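Aus den Arbeitsgruppen: Robotik

Joline und der Hocker – Stand im April

Die Robotik-AG Skullus hat sich in diesem Halbjahr auf eine einzige Aufgabe festgelegt: Der zweiarmige Roboter Joline soll an einem umgedrehten Hocker die Beine greifen, ausrichten und festdrehen. Anlass ist der Mulcahy-Wettbewerb, bei dem im Sommer in der Klasse »Zweiarmige Montage« ein einfaches Möbelstück bearbeitet werden muss. Die Teams dürfen sich das Möbelstück selbst aussuchen, es muss aber mindestens vier gleiche Verbindungen haben. Ein Hocker mit vier Beinen erfüllt das gerade so.

Die AG hat zurzeit 19 Mitglieder aus den Klassen neun bis zwölf. Geleitet wird sie von Ronaldo Enriquez, der am Skivinton-Gymnasium Physik und Informatik unterrichtet. Gearbeitet wird in drei Gruppen: Steuerung, Greifer und Auswertung. Im Herbst gab es noch eine vierte Gruppe für den Simulator. Sie ist inzwischen in der Steuerung aufgegangen, nachdem die simulierten Hockerbeine sich zu anders verhielten als die echten.

Was gefordert ist

Der Wettbewerb vergibt höchstens 100 Punkte. Vierzig davon gibt es für fertige Verbindungen, also zehn pro Bein. Zwanzig gibt es für die Zeit, zwanzig für die Dokumentation und zwanzig für das, was die Ausschreibung »Umgang mit Störungen« nennt. Dabei verschiebt ein Schiedsrichter das Werkstück während des Laufs um ein paar Zentimeter oder dreht es ein Stück. Der Roboter muss dann weiterarbeiten, ohne dass jemand aus dem Team eingreift.

Für eine Verbindung zählt, dass das Bein bis zum Anschlag sitzt. Geprüft wird von Hand. Ein schräg angesetztes Bein wird mit null Punkten bewertet, auch wenn es hält. Die Gruppe Steuerung hat deshalb die Reihenfolge der Schritte geändert. Früher drehte Joline sofort nach dem Aufsetzen los. Jetzt dreht sie zunächst eine Viertelumdrehung gegen die Schraubrichtung und erst dann vorwärts. Wer schon einmal ein Marmeladenglas schief zugeschraubt hat, kennt den Trick. Die Läufe dauern dadurch etwas länger, es verkantet aber weniger.

Wie trainiert wird

Joline wird nicht Schritt für Schritt programmiert. Die Mitglieder führen ihr die Bewegungen vor, indem sie die Arme über zwei Handgriffe fernsteuern. Jede Vorführung wird aufgezeichnet und bekommt eine kurze Notiz: welches Bein, welche Lage des Hockers, geglückt oder nicht. Aus den Aufzeichnungen wird dann die Steuerung gelernt. Bis Redaktionsschluss waren 2179 Vorführungen zusammengekommen. Darin sind auch die missglückten enthalten, die für das Training aussortiert, aber nicht gelöscht werden. Die Gruppe Auswertung braucht sie noch.

Eine Vorführung dauert bei geübten Leuten unter einer Minute. Am Anfang waren es eher drei. Das Schwierige am Fernsteuern ist, dass man den Druck des Greifers nicht in der Hand spürt. Man sieht nur, ob das Bein sich bewegt. Die meisten Neuen greifen zu weit oben und hebeln das Bein dann weg. Greift man unten am Ansatz, wird es ruhiger. Das steht inzwischen auch im Merkblatt für neue Mitglieder, zusammen mit der Regel, beide Greifer zu öffnen, bevor man die Handgriffe ablegt.

Gewechselt wird nach zehn Vorführungen. Eine Person steuert, eine schreibt die Notizen, eine stellt das Werkstück neu hin. Beim Hinstellen soll die Lage jedes Mal ein wenig anders sein. Das klingt einfacher, als es ist. Bei der Durchsicht der ersten Aufzeichnungen zeigte sich, dass fast alle den Hocker unbewusst parallel zu den Fliesenfugen ausgerichtet hatten. Seitdem wird vor jedem Durchgang ein Winkel gewürfelt.
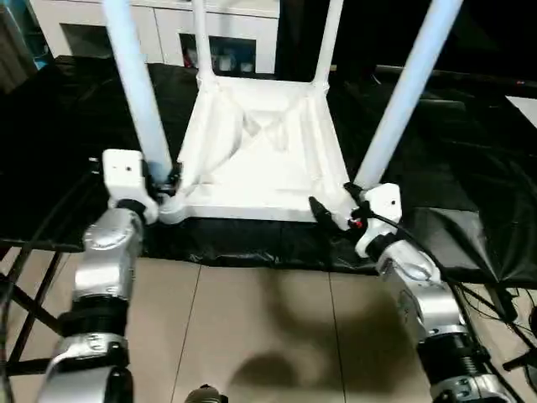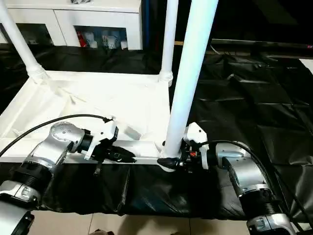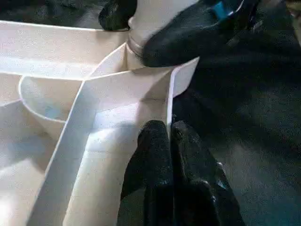
Die Greifer am weißen Werkstück. Im ersten Bild halten beide Arme je ein Bein des umgedrehten Hockers dicht am Ansatz.

Zwei Blickwinkel, ein Greifpunkt

Ausgewertet werden die Ansicht von oben auf beide Arme und die Nahansicht vom Handgelenk. Die obere Ansicht reicht gut aus, um das richtige Bein zu finden und die Arme in die Nähe zu bringen. Für die letzten Zentimeter taugt sie wenig, weil der Greifer dann oft genau vor der Stelle steht, auf die es ankommt. In der Nahansicht sieht man dafür die Ränder und Stege des Werkstücks sehr deutlich, sieht vom zweiten Arm aber höchstens noch den Greifer und nicht mehr seine ganze Haltung.

Die Gruppe Auswertung hat im Winter beide Varianten getrennt getestet. Nur mit der oberen Ansicht fand Joline das Bein zuverlässig, setzte die Finger aber häufig zu hoch an. Nur mit den Nahansichten kam sie bei verschobenem Hocker gar nicht erst hin. Mit allen Ansichten zusammen klappt beides besser. Das ist kein überraschendes Ergebnis, für die Dokumentation muss es aber belegt sein, und die Tabelle dazu ist jetzt fertig.

Ein offenes Problem ist das Licht. Weiße Teile in hellem Licht verlieren auf den Aufnahmen ihre Kanten. Am Nachmittag kommt in unserem Raum die Sonne von der Seite, und ab 15 Uhr sehen die Aufzeichnungen deutlich anders aus als am Vormittag. Die Gruppe hat darüber beraten, ob man die Rollos grundsätzlich schließen soll. Sie bleiben vorerst offen. In der Wettbewerbshalle kann man sich das Licht auch nicht aussuchen, und die Steuerung soll mit beidem zurechtkommen. In den Notizen wird jetzt zusätzlich die Uhrzeit festgehalten.

Neue Finger

Die Gruppe Greifer hat seit den Winterferien vor allem an den Fingern gearbeitet. Ein rundes Bein dreht sich zwischen zwei glatten Flächen leicht durch. Bei zu viel Druck rutscht es dagegen seitlich weg. Ausprobiert wurden verschiedene Beläge und zwei Formen. Bewertet wurde nach einem einfachen Verfahren: Bein greifen, halbe Umdrehung, Markierung ablesen. Bleibt die Markierung am Bein gegenüber dem Finger stehen, gilt der Versuch als gut.

Am besten schnitt ein Belag mit feiner, rauer Oberfläche ab. Er nutzt sich allerdings an der Fingerspitze ab und muss regelmäßig getauscht werden. Der Tausch dauert mit der passenden Schablone zehn Minuten. Ohne Schablone sitzt der Belag schief, das wurde ausgiebig festgestellt. Die Schablone liegt in der grauen Schublade und gehört nach Gebrauch wieder dorthin.

Außerdem wurde die Kabelführung überarbeitet. Im Februar blieb ein Kabel beim Drehen hängen und zog den Stecker halb heraus. Der Fehler wurde zwei Nachmittage lang in der Software gesucht. Seitdem wird vor jedem Start mit beiden Armen einmal langsam der ganze Bewegungsbereich abgefahren, und eine Person schaut dabei nur auf die Kabel.

Wo wir stehen

Im letzten vollständigen Probelauf nach Wettbewerbsregeln hat Joline drei von vier Beinen bis zum Anschlag gedreht. Das vierte saß schräg. Es war, wie in den meisten Läufen, eines der beiden hinteren Beine. Dort müssen die Arme weit ausgestreckt arbeiten, und die vorderen Beine stehen im Weg. Zwei Lösungen werden verglichen. Entweder dreht Joline den Hocker nach zwei Beinen um 180 Grad, oder sie beginnt hinten und arbeitet sich nach vorn. Das Umdrehen kostet Zeit und ist selbst eine Fehlerquelle, dafür sind danach alle Griffe gleich. Eine Entscheidung soll fallen, wenn für beide Varianten genug Vorführungen vorliegen.

Bei den Störungen sieht es unterschiedlich aus. Ein verschobener Hocker ist kein großes Problem mehr. Wird er gedreht, während ein Greifer schon geschlossen ist, bricht die Steuerung in vielen Fällen ab und wartet. Abwarten ist nach den Regeln erlaubt, bringt aber keine Punkte.

Ronaldo Enriquez ist mit dem Stand zufrieden. »Im Herbst haben wir noch darüber diskutiert, ob wir überhaupt antreten«, sagt er. »Jetzt diskutieren wir über die hinteren Beine. Das ist mir lieber.«

Kosten

Für Material wurden im laufenden Schuljahr 638 Euro ausgegeben. Der größte Posten waren Ersatzteile für die Greifer, danach kamen Speicherplatten für die Aufzeichnungen. Die Startgebühr ist darin nicht enthalten, sie wird vom Förderverein übernommen. Vielen Dank dafür. Die Fahrt wird gesondert abgerechnet. Das Elternblatt mit dem Kostenbeitrag und den Abfahrtszeiten wird nach den Osterferien verteilt.

Termine und Mitmachen

Bis zu den Osterferien trifft sich die AG zweimal wöchentlich von 14 bis 16.30 Uhr im Werkraum im Untergeschoss. Nach den Ferien kommt ein dritter Nachmittag für Probeläufe dazu. An den Probeläufen nimmt jeweils nur die eingeteilte Gruppe teil, der Plan hängt an der Tür.

Neue Mitglieder können ab Klasse neun jederzeit einsteigen. Vorkenntnisse im Programmieren werden nicht verlangt, für das Fernsteuern und das Notieren braucht man sie nicht. Wer mitmachen möchte, kommt am besten zu Beginn eines Treffens vorbei und lässt sich einweisen. Die Einweisung mit Not-Aus-Übung dauert eine halbe Stunde und ist Pflicht, auch für Geschwister und Gäste, die selbst einmal steuern wollen.

Gesucht wird außerdem ein zweiter Hocker gleicher Bauart, gern gebraucht, mit unbeschädigten Verbindungsstellen. Bitte im Sekretariat abgeben und einen Zettel mit »Skullus« daran befestigen.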